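We use cookies to keep this site running and to remember your settings. Accept | Manage preferences

Carrots, Critters and a Green Mat: Collecting Examples at Plaltgate

Hi again! A few of you wrote in after my last post asking what we do all day on the Plaltgate project, so I went through the folder from the table cameras and picked out a few favorites to put up with some notes. I'm on the collection side, which means I spend my working hours putting toys in reach of an arm, saving what happens, and typing a short line of text to go with it. The people who train the model (hi, Wondimu!) sit down the hall and mostly see us when something is missing.

The goal for this batch is picking things up when the things are awkward. Blocks and cubes we did last year, and the model got quite good at those. Then Wondimu Shiferaw put a squishy toy in front of it and it went for the air next to it, six times in a row, very confidently. So now it's soft stuff, lumpy stuff, bendy stuff and anything with legs. We had 1093 saved episodes when I started writing this page and we're supposed to get to 3637 before the next training run, so you can see why I've started dreaming in toy vegetables.

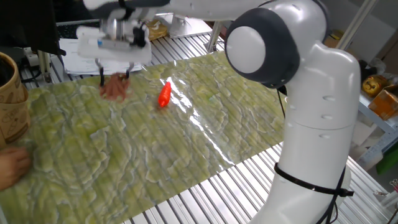
Soft objects are my favorite part of the job and also the slowest. A rigid toy gives you pretty much one shape to deal with, and a soft one changes the moment the fingers close, so where you take hold matters a lot more. The crumpled brown thing in the gripper goes into my notes as "brown, soft, wrinkled" because three of us gave it three different names on the first morning (Aldana said meat, I said mitten, and I'm not giving up on mitten). The carrot stays on the mat as the other choice. If there's only ever one object out, the model can be lazy and grab whatever isn't green, and we want it to care which thing we asked for!

Which brings me to the text lines. Every episode gets an instruction, and we try to write them the way a person would say them out loud. "Pick up the brown one." "Get the soft toy, leave the carrot." Aldana Jara writes the best ones, she has a real ear for it, and mine all come out sounding like a furniture manual. We swap and rewrite each other's at the end of the afternoon, and anything that could mean either object gets thrown back. I lost 249 lines that way in March. Most of them said "it."

People also ask how much of this is done by hand, and the answer is plenty. Somebody resets the objects between episodes, somebody watches the recording software, and if we want a grasp from a strange angle then somebody may have to put the toy where the fingers can get it. I've gotten pretty fast at resets. Aldana is faster, and she hums.

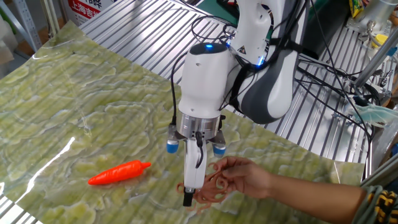 The failed tries get saved too, by the way. I used to delete mine out of pure embarrassment and Wondimu caught me at it (he was nice, but it was a long talk). A drop or a near miss tells the model something as long as it's labeled properly, so now there's a column for it, with a little menu: missed, slipped, wrong object, stopped early. "Wrong object" is the one I find most interesting to go back to, since half the time the instruction was bad and the arm did something perfectly sensible with it.

Then there's variety, which is a bigger headache than it sounds. You would think that moving a toy to a random spot is easy, but people are terrible at random. When we plotted our first batch, nearly everything was in the same patch right in front of where I stand. Same with the angle, I apparently like things pointing at me. So Nernmont, the little scheduling tool our office uses, now spits out a position and a turn for every episode and I just do as I'm told. It has asked for some really silly placements. I grumble and then I do them.

The mat does its bit as well. We wanted a busy background so the model wouldn't learn that toys only live on plain surfaces, and shiny is good for that too. The glare shows up differently depending on which camera you look at. Wondimu was thrilled, and I squint a lot.

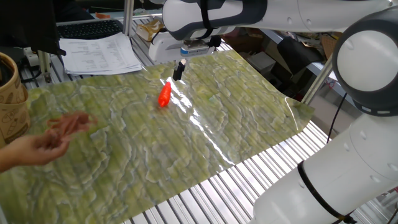
A leggy reddish-brown critter in hand, just above the mat, with a carrot- or chili-shaped toy lying near the middle.

Thin legs are a whole subject of their own, and see-through plastic makes it worse, because the depth readings go patchy on anything you can partly look through. We've been arguing over whether those toys should be their own group in the batch or get mixed in with everything else. I'm for mixing. Aldana wants them separate so we can check them separately, and she's probably going to win, she has a spreadsheet.

Next up is two-step instructions, where the arm has to move one toy and then go back for another, and I'm told a box of new objects is coming from Stinent. If you have ideas for shapes that would be mean to a two-finger gripper, send them over! The pine cone suggestion from last time is on the list. I'll put up another set once we're past the halfway mark.

Related posts
Why we stopped using cubes
Writing instructions people would say out loud
Notes from the Georgiou workshop: labeling failed grasps
A short tour of our toy drawer

Contact | Copyright Plaltgate project | Back to top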